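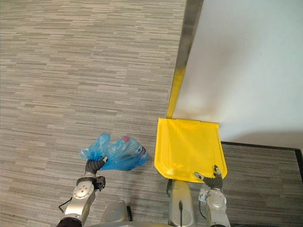
Striped gray carpet beside a white panel.

Brullen Circuit Club: Endurance Section
27 Apr 2020

The Endurance Section has confirmed the revised entry conditions for the Sustberg race. Each team may register up to 3 riders on a single machine, and the field will be limited to 7 teams per class. Entries received in February remain valid and do not need to be submitted again.

Marius Surdu and Adom Gbeho will share the Brastico entry in the production class. Their team has named Petrică Olteanu as reserve rider. The Pascu entry has been moved to the open class at the request of its manager, Ileana Ardeleanu. 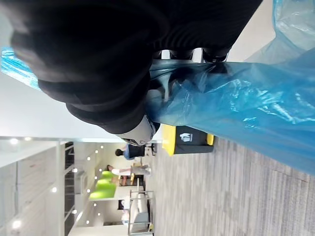

Tire allocation is unchanged from last season. Teams wishing to use an alternative rear compound must notify the technical office in writing before scrutineering opens. The entry fee remains 385 per team and covers pit space, timing equipment and one practice session.

Riders who have changed their license category over the winter are asked to send a copy of the new license to Rodica Anghel at the race office. Start numbers will be issued once all licenses have been checked.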